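Jobs & Calls > Housekeeping / Hospitality
Posted August, by Oliwia Czarnecka

Room attendants wanted, Grastona Guesthouse

Busy season ran longer than planned and we are short on the morning shift. Need 5 people, start as soon as you can. Experience nice, not required. We train.

The house has 42 rooms over three floors. No elevator on the back stairs so you will be carrying linen up. Please be ok with that before you apply.

Hours
Start 8:30 am, done by 2 most days. Checkout days go later, paid of course. Every other weekend, we try to be fair about it.

What you'll do
- strip and make beds, restock towels
- bathrooms, floors, trash
- check under and behind everything for guest stuff, log it at the desk
- tell Kiprono Okoth (floor lead) if somthing is broken, don't try to fix it yourself

Pay
Weekly, by direct deposit. $200 bonus after your first 63 shifts. Lunch from the kitchen, free. Shoes are on you, closed toe, the rest of the uniform we hand out.

Beds
Fitted sheet first, pulled tight at all four corners. Anything left lying on it comes off before the top sheet goes on, clothes included. 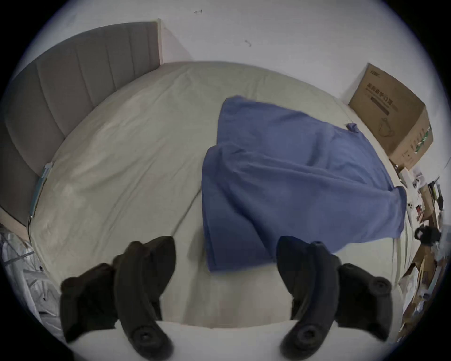

How to apply
Stop by the front desk any time before noon and ask for Oliwia, or leave a note with your name, phone and the days you can work. No resume needed. One reference if you have one. Trial shift is paid. If you applied in spring and didnt hear back please try again, we lost some of the forms in the office move.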